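December 9, 2019

**Robot arm draws a crowd at Beretov open day**

A packed morning at the Beretov workshops in Prirndale, where the doors opened at nine and the car park was full by twenty past. Free entry, tea in the corridor, and a queue for the sorting bench that went back to the stairs.

The workshops put the final count at 1,201 visitors through the day. Last December it was well under half that. Extra slots had to be added after lunch and the 3 o'clock talk was moved to the canteen — still standing room only.

Main draw was the arm. It works over a plain wooden board set with small plastic blocks, stars and cylinders and a heart among them, in four colours. Visitors called out a shape and a colour and the operator typed it in. Each go lasted a couple of minutes, longer when two people shouted at once. Yellow heart was the favourite with the under-tens by a long way.

Boris Rusnák, running the bench, kept the talk short. Same blocks all day, he told the first group, but laid out differently each time, and the arm has to work out for itself where to go. No fixed positions. He was asked about speed and said it was set slow for the open day and would stay slow.
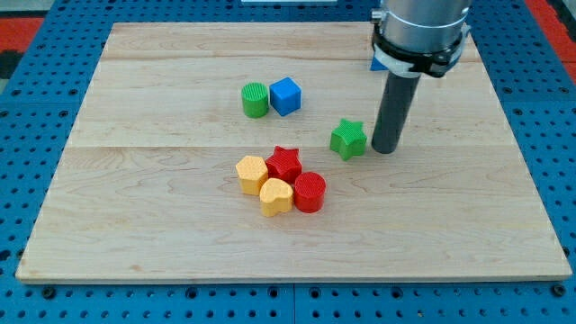 Bramwell, in the second group, wanted to know what happens when the blocks are touching, and whether it would cope with a drawer full of odd screws like the one at home. Rusnák said touching pieces were the hard part and the team had spent most of the autumn on it. Screws — not yet. Bramwell said that was a pity and he would be back next year with the drawer.

Other questions were mostly about jobs and cost. The bench was built with a grant of almost 4,000, the workshops said, not counting the arm itself, which is on a long loan from the college at Rakby. There are 21 places on the evening course starting in the new year and names were being taken at the door. More then half had gone by closing.

A few grumbles about parking, and the upstairs rooms were cold. The lift was out untill midday.

Anyone who missed it can book a bench visit through the Beretov front desk, afternoons only. Groups of six at most, under-twelves with an adult. Course forms from the same desk.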